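Can a machine put the cups away yet?
Posted 18th July

The first thing the engineering lead at Celteck wants to talk about is her kitchen. She has worked on machine handling for most of her career, at Zurkcombe before this, and she still empties the dish rack by hand every morning. "I think about it the whole time I'm doing it," she says. "Every single cup is a small research problem!"

We met to talk about chores, the dull ones, and how close machines are to taking them on. Her answer kept changing depending on the chore, and that made for a much better afternoon than I had expected.
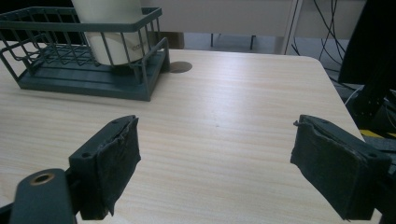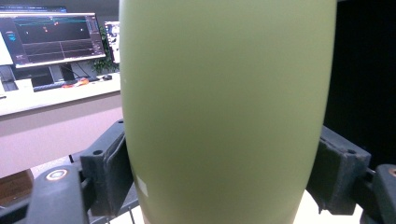
Her team keeps a running list of household and shop-floor jobs, 466 at last check, and each gets a plain yes, no or sometimes. Picking up one cup from a clear table has been a yes for a good while. Picking the same cup out of a wire rack is a sometimes. "The rack is the hard part," she says. "A person slides a hand in and feels the wires and doesn't even notice. A machine has to plan around every one of them, and if it brushes the side, the whole rack scoots along the table and now the plan is wrong."

Then there is the matter of grip. Tall, smooth things that narrow toward the bottom are her favorites to argue about. Squeeze too low on a taper and the thing can start to creep out of your hold – squeeze too hard and, with some cups, you'll be sweeping up. She is a big believer in soft, grippy pads on the fingers and doesn't mind that they wear. "Pads are like shoes. If they look brand new, you haven't been anywhere."

What has her so cheerful is how the learning side has changed. A few years ago her group wrote out each motion by hand. Now people do the chore themselves, holding a gripper, and the software learns from the recordings. The latest set for kitchen items has 1772 of them, and she would happily take ten times that. "You get all the little corrections people make. I could never have written those down."

The shop floor is further along. At Canduvau, a parts supplier that tries out her team's work, a machine restocks bins through the night, and on a good shift it moves 520 pieces. The bins never change places, and she says that does half the work. Homes are another story. Somebody leaves a towel over the rack, or buys a new mug with an odd handle, and a yes slips back to a sometimes.

So would she have one at home? She laughed for a while at that. "For the table, yes, tomorrow. Wiping, clearing, carrying a cup from here to there, slowly. I'd sit and watch it with my coffee. For the dish rack, ask me in September, we have a new round of tests then."

I asked about laundry too. She groaned and put her head on the desk.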